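# Changing the finger pads, and what I learned from it

April 2018

Last week I wrote that our gripper started to drop the small bags. I promised to tell how I repaired it, so I continue from there.

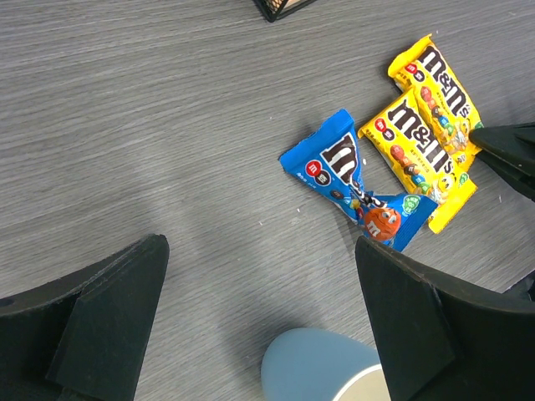 The first thing I did was to blame the software, and I lost one evening with this. Then Danai Tsakiris asked me when I had cleaned the pads. I had not cleaned them since August. I wiped both pads with alcohol and let them dry, and the grip became better but still not good.

So I changed them. Each finger has two small screws from the back side. Please do not pull the old pad with a knife, as I did — I made a scratch on the metal under it and I had to sand it. After the new pads are in, the fingers must be zeroed again, because the new rubber is thicker than the worn one. I forgot this also, and the first bag was squeezed too much.

Now I use 60 percent of the closing force for candy bags and 7 millimeters of extra opening before the approach. With these values I made 13 picks in a row without a drop.

I still have a noise in the left finger when it opens. Orestis thinks it is the guide and wants to put grease. I will open the cover first and look.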